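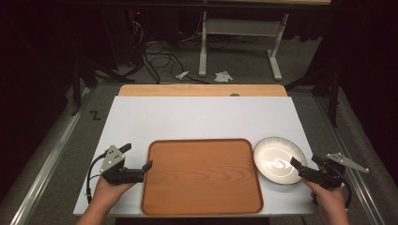 4 min read

A serving tray should live on the table, and it should be out before the plates are. I've held this view since May, when I stopped stacking mine upright behind the bread bin.

Most people I know own a tray and use it twice a year. It comes out for breakfast in bed or for guests, and then it goes back where nobody can reach it. Meanwhile they carry plates from the counter one at a time. I did this for years in a kitchen in Latstead where the table was 5 steps from the stove.

The tray I like is the plain kind, a rectangle with rounded corners, a raised lip and a wood-grain pattern in a warm orange brown. I know some readers want real oak or nothing. I don't care. The lip does the work, and a pattern hides tea rings better than a flat color does.

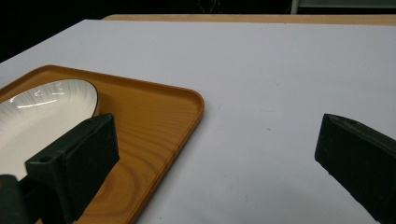
Set it down first

Put the tray on the bare table and leave it to one side. A white table helps, because you can see the edge of the tray without looking for it. Then put the dishes on it - not all of them, only what gets passed or cleared together.

My friend Morenike Adebisi thinks this is fussy. She sets plates straight on the table and says a tray takes up room that could hold food. On a small table she has a point. But she also makes four trips at the end of the meal and I make one.

I'd also say stop matching. A scalloped white plate and an oval dish with a dark rim get along fine on the same table. Matching sets are mostly a way to be sad when one piece breaks.

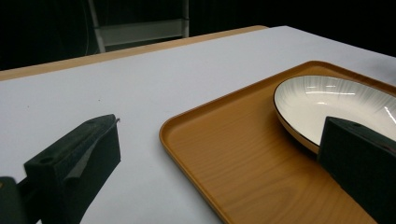
TABLE & KITCHEN

An oval dish sits better on a rectangular tray than a round plate of the same length does. It leaves a strip along the side for spoons or a folded napkin. I keep mine toward one corner and let the rest of the tray stay open until somebody needs it.

If you buy only one thing for the table this year, skip the placemats and get a tray with a proper lip. Then leave it out.

Comments (3)

Ebere Ojo
We leave ours out too and it just fills up with mail.

Sylvain Aubert
Real wood or nothing, sorry. Agree about the oval dish though.

Vija Pētersons
What size do you use? Mine is too wide for the sink - I have to wash it in the tub.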